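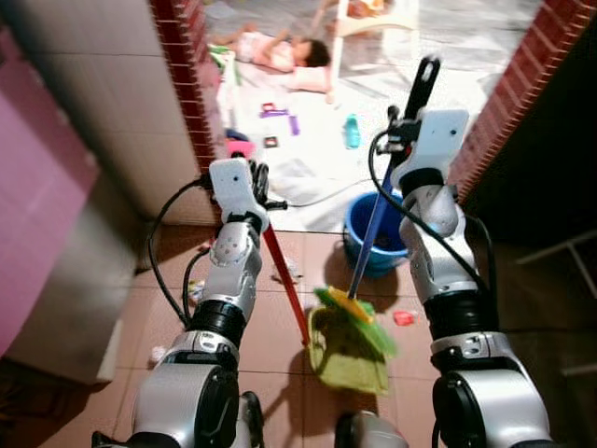 Sweeping Up Ahead of September at the Old Furno Bakery

JULLANCE, August 2024 - If you have walked past 926 Nazari Street lately and wondered why the door was standing open, the answer is a happy one. The old Furno Bakery, which many of us remember for its poppy seed rolls and for the line that used to stretch down the sidewalk before a holiday, is getting cleaned up and will open again in September as a neighborhood reading and sewing room, with a kettle always on for anybody who drops in.

The place has been closed for seven years. In that time it has been a storeroom for a furniture dealer, then a storeroom for the furniture dealer's brother, and then nothing much at all, and a building that sits like that collects its share of bits and pieces. The big things went first, over the summer. What is left now is the kind of work most of us know from our own kitchens, going over the floor with a broom and a dustpan and then finding, when you turn back toward the door, that there is another little scrap of red or white you could swear you had already picked up.

Snežana Ionescu, who grew up two doors down and is the one bringing the place back, is not bothered by it in the least. She has signed a lease with Dristard, the family business that owns the building, and she has been in and out all month with her sleeves rolled up.

"I used to get sent over here with coins in my mitten," Ionescu said. "I know that floor better than my own. When I was small I would only step on the tiles and never on the lines, and I caught myself doing it again last week with a box of curtain fabric in my arms, which was a silly thing to do at my age, but there you go."

The floor is staying. People who loved the bakery will be glad to hear that, as there had been some talk a while back of covering it over. The large reddish-brown tiles will be scrubbed once all the sweeping is finished, and the lighter grout between them will get a going-over by hand with a small brush and a good deal of patience. The pillars by the doorway are staying too, with their small, dark red, glossy tiles, which Ionescu says she would not part with for anything. She has been told they are out of fashion. She has also been told they are very much in fashion, and she has decided to listen to the second person.

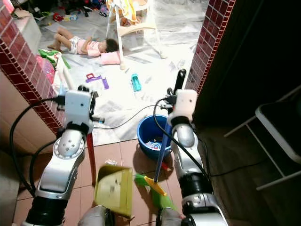
Blue bucket, green-bristled broom and dustpan at the tiled doorway on Nazari Street.

As for the cleaning tools, they are nothing fancy. The blue bucket takes the odds and ends, and the broom leans wherever there is room for it between turns. Ionescu says she has learned to do the doorway last, after losing one whole afternoon to doing it first and then having every breeze off the street bring something new in with it. A doorway is also where people stop to talk, and plenty of people have. One neighbor brought over a plate of plum dumplings. Another wanted to know if the rolls were coming back (they are not, sorry to say, though Ionescu has the recipe and has not ruled out a tray or two at the holidays).

Once everything is clean, the bright room on the other side of the doorway will be set up for reading, and the sewing tables will go along the wall where the bread racks used to be. Ionescu has been promised two sewing machines by a cousin and would welcome a third, so long as it runs. Books have been coming in by the bag. At last word there were 83 of them stacked in her front hall, a good many of them mysteries, and she would love some picture books for the little ones if you have any your own children have outgrown.

She is in no great rush about it all, and says she would sooner open a week late with a clean floor than a week early with a gritty one.

"People are going to sit down on it," she said. "Children will, anyway, and I probably will too, if I'm pinning a hem. So we sweep, and then we sweep again." 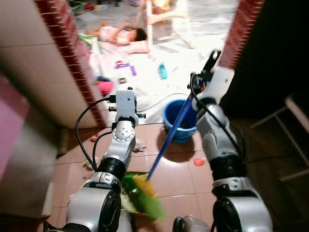

If You Would Like to Stop By

The opening date in September will be posted on the front window as soon as it is settled. Until then, Ionescu is usually at the building in the afternoons from 2 p.m., and she is happy to show people what has been done so far, though she does ask that you wipe your feet on the way in.

Fabric, thread, buttons and books can be dropped off during those same hours. Please tie up loose fabric or put it in a bag so it is easy to carry. She cannot take encyclopedias, and she asks that furniture stay home for now until the tables are in and everybody can see how much room is left over.

Anyone with old photographs of the bakery is asked to bring them along as well. Ionescu hopes to hang a few near the door, and she is looking especially for one that shows the front counter.

Search Jullance news Enter keyword Go

Contact the news desk | Copyright Jullance Neighborhood News | Back to top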